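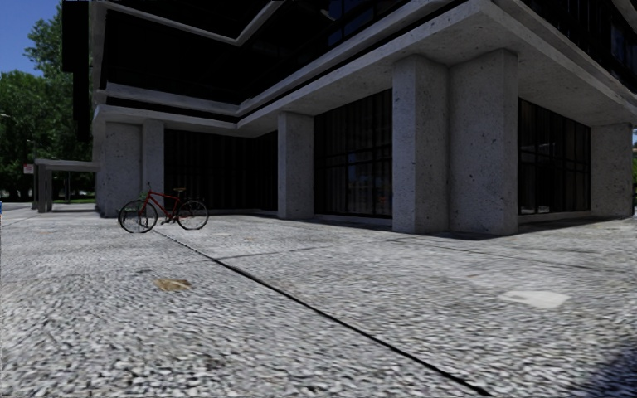

Exposed aggregate and the two-day window

December 8, 2019

I have been meaning to write up my notes on exposed aggregate finishes since the driveway apron went in. Most of what I found online before the job was sales copy, and the useful parts were spread over a dozen forum threads.

The principle is simple. Concrete sets from a paste of cement, water and sand around larger stone. If the top layer of paste is kept from hardening while the body of the slab cures, the paste can be washed off and the stone stays behind. The usual way to do this is a surface retarder, sprayed on right after finishing. The retarder carries a rated etch depth, and the label depth assumes a mix and a temperature that you will not have.

My slab was a 24 foot run, four inches thick, poured in October. I used a retarder sold under the name Trellby, in the medium grade, over a mix with three-eighths pea gravel. The ready-mix ticket from Plikura listed an air content I was happy with and a slump I was not. A wet mix lets the larger stone settle. When you wash the surface you then cut into a zone that is mostly mortar, and the result looks patchy whatever you do with the hose.

I should have sent the truck back or at least cut the water on the second half. I did neither. The first third of the slab shows it.

Wash timing is where most of the arguments are. The instructions gave a window of up to 50 hours. I started at 16, on a test corner, and the stone was still loose enough to roll under a stiff brush. At 20 it held. By the next morning the shaded side was ready and the sunny side was already a bit past it, so I had to lean on the brush there. Two sides of one slab can be hours apart. If I did it again I would treat them as two jobs and keep the sunny side under plastic.

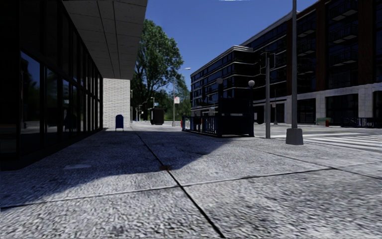

Hưng Phí wrote in to say that I have the plastic backwards: sheeting traps heat on the sunny side and speeds up the set, so it should be white, or better, wet burlap over the retarder's own film. I think he is right about clear plastic. I had white in mind and did not write it down, and the difference matters enough that I am leaving the correction in the body of the post.

Joints next. I cut mine with an early-entry saw before washing, at one quarter of the slab depth, so one inch. There are two schools here. One cuts first and accepts some raveling along the edge, where the retarder gets into the kerf and weakens it. The other washes first and cuts later through exposed stone, which gives a cleaner line but leaves the slab uncut during the hours when it most wants to crack. I got raveling on one joint out of four. No cracks so far.

Spacing for a four inch slab is usually given as eight to ten feet. Keep the panels near square. Long thin panels crack across the middle, and so do panels with a sharp inside corner, which is why the strip along the garage got an extra joint that I would have liked to skip on looks alone.

Sealing took me longer to decide than anything else. A film-forming acrylic darkens the stone and makes it shine, and it also makes a slope slippery and will peel if there is moisture under it. A penetrating silane changes almost nothing you can see and does the more useful job of keeping salt water out. I went with the penetrating type, Gundura, one coat, after 28 days. Coverage was well short of the number on the can. Exposed aggregate has a lot more surface than a troweled slab, so buy extra.

One thing I had not read anywhere: the slurry. Washing off an eighth of an inch of paste over that area makes several buckets of gray, highly alkaline soup. It cannot go down the storm drain. I dammed the low end with sandbags, let it settle overnight, and shoveled the solids into a lined box to harden.
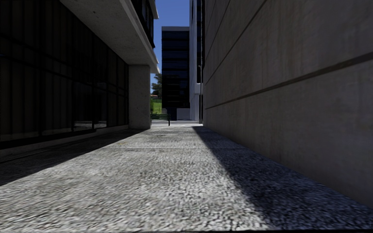 Diệp Mạch: How is it on bare feet? We had ours washed deep because the contractor liked the look, and now the kids won't cross it without shoes. Also it eats snow shovels.

Mine is shallow enough to walk on, though I would not call it pleasant. As a rule, no more than a third of the stone's diameter should be showing. Past that, the stones start to come out over a few winters - and a steel-edged shovel will speed that up. Use a plastic blade.

I will post again in spring with close-ups of the joints and whatever the salt has done to the lower end.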